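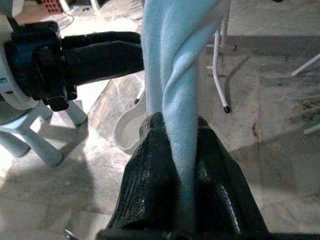 Right gripper on the towel, left arm coming across.

Ticket 192: Cell rules vs. laundry
Opened by: Benjie Mangubat
Assigned to: Henrike Brinkmann
Site: Zamani, ground floor
Priority: Normal (was Urgent, was Low, was Urgent)

Benjie Mangubat
Our handling rules say that when both grippers are near the same item, one of them has to be declared the holder and the other stays out until the holder is still. Fine. The rule was written for boxes. A towel twisted into a rope has no opinion about who is holding it, and it hangs past the height where we say the item ends. Under rule 2 the item is "the object and 150 mm around it." Please tell me where a towel stops. I have asked the operators and got several answers, one of them rude.

Henrike Brinkmann
Reproduced on the bench with a bath sheet from home. The supervisor script measures the item once, at first grip, and never again. Pull on the cloth and the keep-out zone stays where the cloth used to be. Can you send me the speed setting for shared-item moves?

Benjie Mangubat
400 mm per second. Yes, I know. It came with the box profile and the box profile came with Ormont.

Henrike Brinkmann
Set it to 150 until this closes. Also, the checklist asks the operator to confirm "floor clear of loose items." Who has been ticking that?

Benjie Mangubat
Everyone. It gets ticked the way people accept cookies.
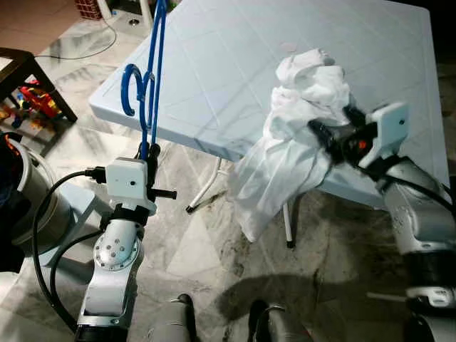

Henrike Brinkmann
Then there is the matter of two arms with two different jobs. A hanger in the left and a garment in the right count as separate items, so the script drops the holder rule altogether and lets both arms move whenever they like. That is legal as written. It stops being sensible the moment the hanger is supposed to go inside the garment, and I assume that is the general idea with hangers. Cables on the floor should be a line of their own on the checklist, too.

Theda Voß
Reading along from the standards side. Proposed text: "Soft items are measured continuously. Where two items are meant to be joined, they are one item from the first grip." I would also like the word "obviously" removed from section 4. It appears more often than the word "stop."

Benjie Mangubat
Agreed on all of it. Terence Sowerby wrote section 4 and says he is not attached to it.

Henrike Brinkmann
Patch is on the test branch. Zone now follows the cloth. Checklist line split up, and the tick boxes no longer come pre-ticked, for which I expect complaints.

Benjie Mangubat
First complaint received. Leaving the ticket open until Theda's wording is signed off.

Status: Waiting on document change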